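What Is a Tray For, Anyway?

I have a tray on my desk right now. It has a mug on it, a pencil, an eraser shaped like a strawberry, and half a cracker. Before I started writing this page I had never thought about my tray at all. It was just where the stuff went. Then I started looking, and now I see trays everywhere I go, and I'm afraid I'm going to make you see them too!

Let's start with the easy part. A tray is a flat thing with an edge that goes up. The flat part holds things up and the edge keeps them in. If you take away the edge you've got a board. If you make the edge really tall you've got a box. A tray is somewhere in between, and people argue about exactly where (my family argued about it for all of dinner once, over a baking dish).

The edge has a name, by the way. It's called a lip or a rim. Run your finger along the lip of a tray at home and see if it goes straight up or leans out. A lot of them lean out. That makes the tray easier to pick up, and it means you can stack a bunch of the same trays inside each other like paper cups.

Why not just use the table?

Good question, and I asked it too. A table is already flat. It already holds things up. So why put a flat thing on top of another flat thing?

Well, try this. Get a handful of dry beans or beads and pour them out on a bare table. Go on, but ask first. Some of them will roll. One of them will roll off the edge and under something heavy, and you'll be lying on the floor with a flashlight. Now pour the same beans into a tray. They still roll, but they bump into the lip and stop. The tray is like a tiny fence.

It's also a way of saying "these things belong together." When I do a jigsaw puzzle, I put all the edge pieces on one tray and all the sky pieces on another. My biggest puzzle has 2000 pieces, and I would never have finished it without trays. There would have been sky in the sofa.

And then you can move everything at once. That's the part I like best. Say you're building something at the kitchen table and somebody says it's time to eat. Without a tray, you have to pick up every single piece. With a tray, you lift it, you carry it, you're done, and nothing got mixed up (as long as you watch where you put your feet).

Light and dark

Trays come in all sorts of colors, and the color can matter more than you'd think. Your eyes are very good at noticing where something light stops and something dark starts. Grown-ups call that difference contrast. If there's lots of contrast, you spot a thing fast. If there's only a little, your eyes have to work for it.

Think about a white button on a white sheet. Hard to find! Put the same button on a dark sweater and it jumps right out at you.

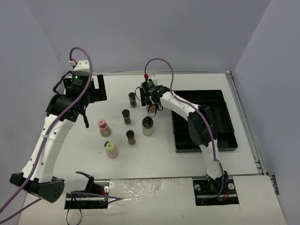 A black tray on a white tabletop. That's a lot of contrast!

So which color tray is best? It depends on what you're putting in it. Rice and white buttons show up nicely on a dark tray. Black beans and blueberries show up better on a pale one. For my puzzle I ended up with a white tray for the dark forest pieces and a dark blue one for the clouds, and I was so pleased with myself that I told the mail carrier.

Contrast also helps people who don't see very well. If a plate is the same color as the table, it can be tricky to tell where the plate ends. Put a different colored tray under it and now there's a clear edge to look for. You might know somebody this would help. You could ask them what color works best for them, because people's eyes are different.

Try it yourself: the tray race

You'll need:
2 trays, one dark and one light
A cup of mixed dry beans, some dark and some light
Something to time with
A friend, if there's one around

Pour half the beans into each tray and spread them out with your hand. Start with the dark tray. Pick out all the light beans as fast as you can while your friend times you. Write the time down. Then put the beans back, spread them out again, and pick out all the dark ones. Write that down too.

Now do the same with the light tray.

You should have 4 times written down. Are they the same? Mine weren't. My slowest one was dark beans on the dark tray, and it took me 76 seconds, and I still missed one. It was right in the corner the whole time. Yours might come out differently. Maybe you're faster at everything by the end just from practice, so try it again tomorrow and start with the other tray.

If you don't have two trays, you can use one tray and lay a sheet of colored paper in the bottom. Works fine. The beans slide a bit more on paper, so go gently. And keep the beans away from babies and puppies, who will eat them.

Smooth or grippy?

Here's something I found out by spilling soup. Some trays are smooth and some are grippy. A smooth tray is easy to wipe clean, but if you tip it even a little, the bowl starts to travel. A grippy tray has a rubbery or bumpy surface, and things tend to stay where you put them. The rubbing between the bowl and the tray is called friction. More friction, less sliding, drier socks.

You can test this too. Put a plastic cup (an empty one, please) on a smooth tray and slowly lift one end. Watch for the moment when the cup lets go and slides. Then lay a damp dishcloth on the tray, put the cup on top, and lift again. You'll probably be able to lift it quite a bit higher. That's an old trick and I use it all the time when I'm carrying drinks outside.

At Buketti, the little café near my house, they carry cups on round trays with a cork top. I asked why, and the person at the counter let me hold one and tilt it. The cup hardly budged! I was allowed to try it with an empty cup only. I think I'd have been fine with a full one, but I understand.

How to carry a full tray

First, put the heavy things in the middle. If the heavy jug is on one side, that side wants to go down and you'll be fighting it all the way across the room. Tall things go in the middle too, or close to it, and small flat things can go around the outside.

Next, use both hands, one on each short end. Keep your elbows close to your body. Waiters do that thing with one hand up by the shoulder and it looks amazing, and I have tried it, and I no longer have that teapot.

Look where you're going and only peek at the tray now and then. It's funny, but when I stare at a full glass it wobbles more. Take small steps. If there's a door, ask somebody to open it for you before you pick the tray up.

And make a landing spot first! I forget this one constantly. You get to the table with your arms full and there are books all over it. Clear a space bigger than the tray, then go and get the tray.

Go on a tray hunt

Now that you know what to look for, walk around your home and see what you can find. The one in the silverware drawer is a tray, with little walls inside it. The pan you bake cookies on counts if it has a lip. There might be one under a plant to catch the water, or one by the door for muddy boots. An ice cube tray is a strange one, because the whole thing is made of tiny cups and there's hardly any flat part left. I say it's a tray. It's in the name.

Draw your favorite one from above, and then draw it from the side so you can see how high the lip goes. The side drawing is harder. Mine looks like a very long smile.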